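Newsletter > Shares and Savings > Small Holdings

The Tiltberg letter, and what to do with the odd few shares at the back of the drawer
By Morena Bianchini
Wednesday, January 17, 2024
Print this item | E-mail this item to a friend

A good many of you will have had a thick white envelope from Tiltberg over the past week or so, and to judge by my inbox a good many of you have put it somewhere safe and hoped it would go away. I quite understand. I did the same with mine for two days, until my husband used it to prop the kitchen window and I thought I had better read it before the rain got in.
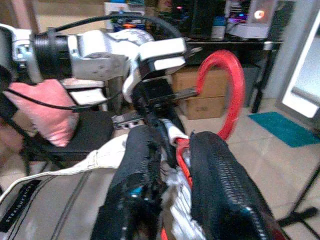
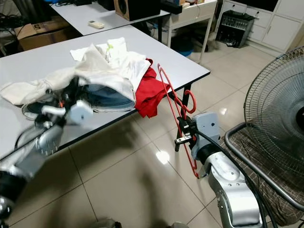

Do I have to sell my shares if I've had the Tiltberg letter?

You can keep them if you want to, but you must send back the form saying so. If the company hears nothing from you by the closing date, it will treat your silence as agreement, sell the shares and post you a cheque.

I'm afraid the second part of that answer is the bit people have been missing. It is on the third page, under a heading about "arrangements for non-responding members", and I read straight past it the first time myself. The form you need is the green one. The blue one is for people who want to sell, and the long cream sheet is only a change of address, so you can leave it alone unless you have moved.

Let me go back a little, as several of you joined us after the summer and may not know the history. Tiltberg came to most of our readers by way of Praltar, the old building supplies business, which gave shares to its staff and then was taken over. Everyone who had Praltar shares was given Tiltberg ones in their place, at a rate that left a great many people with peculiar little holdings. Mine is 221 shares, and I have never once been able to say what they were worth without going to look it up. My late father-in-law had fewer still, and he kept the certificate inside the barometer.

The company says it has 2990 shareholders on its register with holdings small enough to fall under the offer. Each one has to be sent the annual report, the dividend, the voting papers and so on, and the cost of all that post comes out of the same pot as everyone's dividends. So I can see why they would like to tidy up, and I don't think there is anything sinister in it. The terms are fair as far as they go. There is no dealing fee, and anybody who has tried to sell a small paper holding through a broker will know that the fee can swallow a painful share of the money.

Where I grumble is over the price. You won't know it when you sign. The shares from everyone who sells are put together and sold in the market over several days, and you get the average, whatever that turns out to be. Loredana Sartori, who kept the books at Allolholm for years and has been kind enough to look over the papers for me, says it is quite usual and that she would not lose sleep over it. But if you are the sort of person who likes to know the figure before you put your name to something (I am, and it makes me very tiresome in shops), you may prefer to keep the shares for now and sell them yourself later on.

A word on tax, and please take it only as a word. Most people with a holding of this size will find that the gain is too small to trouble anyone, but it does count along with anything else you sell in the same tax year. If you have been selling other shares, or a second property, do add it all up before you decide. You will need to know roughly what the Praltar shares cost when you first had them, and if they were given to you as staff, there should be a slip from the time with a value on it. I know — I couldn't find mine either. The registrar can send a history of the holding if you write and ask, though the last time I did that it was October before I heard back, so don't leave it to the last moment.

If you have lost the certificate altogether, you can still keep the shares by sending in the green form, and sort out the certificate afterwards. Selling is more of a bother, as you have to sign an indemnity first and there may be a charge. Holdings in joint names need both signatures. If one of the holders has died and the register was never changed, ring the registrar before you fill in anything, and have the death certificate to hand when you do.

You have six weeks from the date printed at the top of your own letter. They were not all sent out on the same day, so please don't go by your neighbour's.

Several of you also asked whether to put the money into the new Mercado savings bond if you do sell. I haven't read the terms properly yet and would sooner say nothing than say something silly, so I'll come to that next time.

Print this item | E-mail this item to a friend

Reader comments

Rianne Martens
Thank you Morena, I had signed the blue form thinking it was the one for keeping them! It was in its envelope on the hall table. Now torn up and the green one done instead.

Kha Lò
Does the dividend due in spring still come to people who sell? My letter doesn't say, or if it does I can't find it.

Morena Bianchini
Kha, it goes to whoever is on the register on the record date, and the sale will be over before then. So only if you keep them, I'm sorry to say.

Remo Caruso
I worked for Praltar until I was 62 and never sold a single share. I shall hang on to these too, if only for the report at breakfast. My wife thinks I am being daft.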